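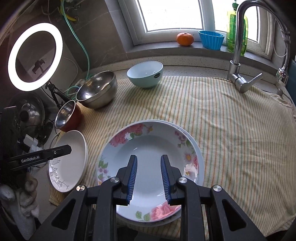
Hok-lam Shek wrote:
> I still don't see why we should give up a rack for a towel. The old Varkarier
> took every plate upright and drained into the sink. On a towel the bottom plate
> of any pile stays wet on its foot, and I end up drying it by hand anyway.
> Has anyone at Kikstead measured the counter for a replacement?

Yes. The clear run is 817 mm and the Varkarier needs 517 mm of it, which leaves 300 mm for preparing food. That was the original complaint, and a replacement of the same size won't alter it.

On the wet foot I agree with you. Plates should lean while they drain and be piled only afterwards. Deep plates need longer, as water collects in the foot ring. Pots and mixing bowls go on their sides. I turn the towel once, after the flat plates are done.

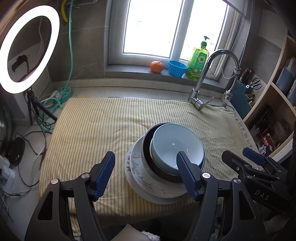
Cupboard space is the other constraint. The lower shelf at Kikstead takes one pile of mixed items, so I build the pile on the counter and carry it across whole. The widest piece has to be at the bottom and nothing should rest on a rim it can slip from. The big plate with the grey leaves carries the dark pot, and the pale bowl sits inside the pot, so three items use the floor area of one plate. Handles should face the same way if there are any.

Flat plates are simpler and I keep them separate from that pile. Seven is the limit on our shelf before the top one touches the hinge.
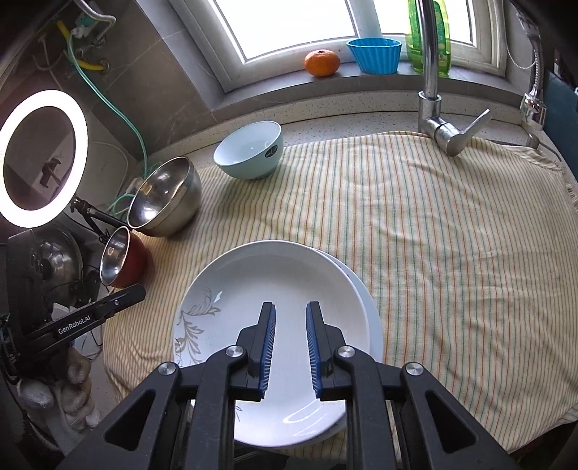
Yee-man Chow uses a sheet of kitchen paper between patterned plates at Skutside. I haven't tried it and can't say whether it reduces scratching. If anyone has the depth of the Skutside shelf, please post it, in millimetres, before the March order goes in.

Wing-yan Ng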